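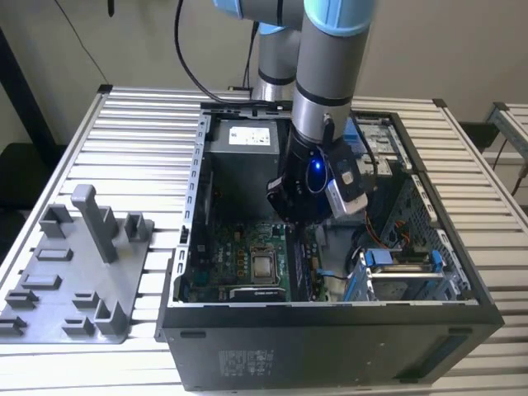 Arm over the open tower, small part in the gripper

Patthorpe
Progress on the PC teardown cell in our shared shop. The case lies flat on the extrusion table with the printed fixture plate to its left. Arm program is at 167 waypoints. Placing parts in the plate is my weak spot. 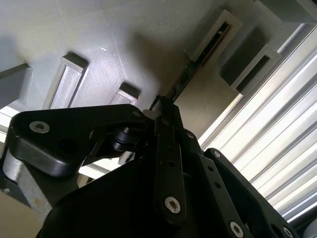 Wrist cam, black rod held at the fingertips

brirgate
Too many waypoints. Teach one approach per part and offset from there. Mine dropped from 795 lines to 724 just by doing the drive bays that way.

Patthorpe
I tried offsets in February and they drifted. The case has no hard stop on the table — I set it down by eye.

WKubiak
Then fix the case first. Two corner blocks bolted into the slots and you can forget the camera for most moves. I'd still use it close to the board, where the cables never sit the same way twice.

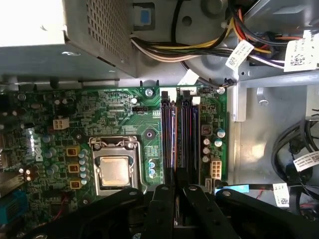

Patthorpe
That bundle by the power supply is what worries me. I want to tie it back by hand before each run.

brirgate
Disagree. If you tie it by hand it's half a cell. Route the arm higher and leave the wires alone.

WKubiak
He has one arm and a table, let him use a zip tie. 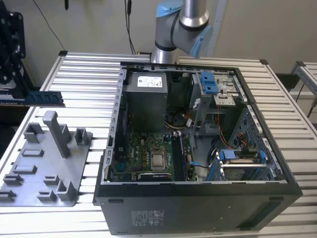

odholm_6
Memory is where I'd spend the time. Straight pull, slow, and let go only when the stick is fully supported. The black slotted rack at the far left looks fine for that, with the module lying flat and the contacts facing in. I'd print a second one before changing the gripper.

Patthorpe
Corner blocks tonight, then. Rack after that.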